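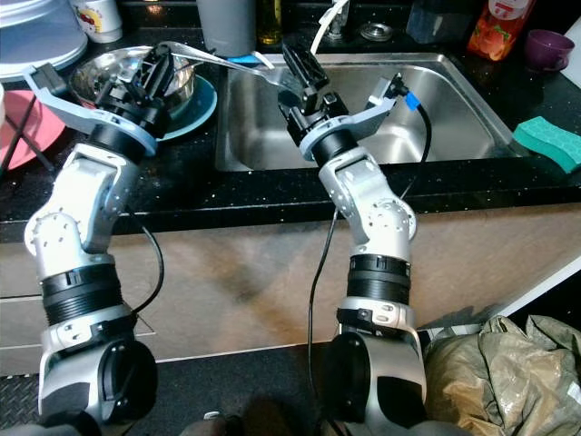
Section 4: Washing up after a fry-up

I run the kitchen at the Laxdal holiday flats, and this is the part of the guide I rewrite most often, mainly because guests keep asking me about the pans. The sink is one big basin, so everything shares the same water and the order you do things in matters more than you'd think! I start with the long metal spatula, and the green sponge lives on the right-hand edge of the sink with its darker scouring layer for the stuck bits. Keep the steel bowl out on the worktop until you're ready for it.

1. Scrape any fat into the bin first. Please don't rinse it down – the last blockage cost me 129 pounds and a whole Saturday.

2. Fit the round stopper and run the water hot, with one squirt of Ernar liquid. One really is plenty.

3. Wash the spatula on both sides, then go along the handle. Egg loves to hide where the flat part meets the handle, so use the rough side of the sponge there.

4. Do the bowl next, soft side only. (I've scratched two and I'm still cross about it.)

5. Leave the frying pan till last and let it soak for 20 minutes if it's bad.

Note: the Leta pans have a coating, so keep the scourer well away from them. The Stastard ones are plain steel and you can go at them as hard as you like.

Caution: never put bleach in the basin with anything else in it. Rinse the basin well afterwards and dry round the rim with a tea towel – water sits on that speckled worktop and leaves rings.

Spare sponges are in the second drawer down, next to the bin bags.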